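Loyalty wallet notebook, Cluvano integration
July 2026
Entry by K. Nyaga, with notes from Irfan

Continued the gift voucher work for Sollness. Aim is to let a customer buy a drink voucher inside the Cluvano wallet and have the points land in the Sollness rewards account without opening the Sollness app.

Setup as last entry, except the sandbox now points at the new token service. Member accounts are linked by phone number, then confirmed with a one-time code. Asif reset the test balances before the first run.

Run A. Purchase only, no redemption. 200 vouchers issued in sequence. All came back with a voucher ID and a pending state. Two stayed pending after the settlement job finished. Both belonged to accounts linked, unlinked and linked again during earlier testing. The wallet sends the old link token, the rewards side rejects it, and the retry queue treats the rejection as a timeout. So it retries until the queue drops it, and no error reaches the customer.

Run B. Redemption at the till simulator. Scan to approval was fine at the default setting. With the network delay raised to 6 seconds the till gives up before the approval arrives, but the voucher is already marked used. Reversal message is sent and then ignored – wrong merchant code in the header. Irfan found the code in the old Gundik config, copied over when the project was forked. Fixed locally, not merged.

Run C. Points posting. Log line 1127 shows points posted at purchase and again at redemption. Zubaida says the contract allows points at redemption only. Jessie to confirm whether a gifted voucher earns for the buyer or the person who uses it. The spec says "member" in both places and does not say which.

Renders:
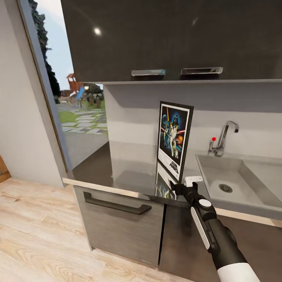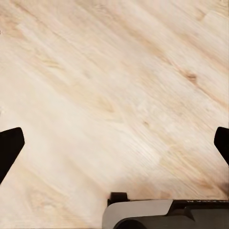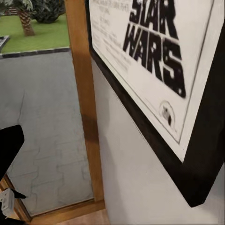
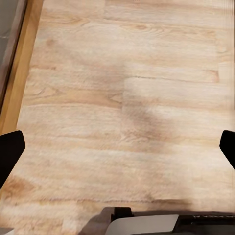 Expiry handling still open. Wallet stores expiry in UTC, rewards stores it in local time with no offset. A voucher bought late in the evening can show a different last day in each app. Prefer to fix on the rewards side, but their next release is in August, so a conversion in the connector for now. Asif against this, as Lui reads the same field for its reports and would then be off by a day. Need to check what Lui does with it before touching anything.

To do
– Map "link token rejected" to its own error and stop the retry
– Merge merchant code fix, repeat Run B at the same delay
– Turn off points at purchase in sandbox, leave redemption as is
– Ask Zubaida for the contract wording on partial refunds
– Clear the two stuck vouchers by hand after exporting their logs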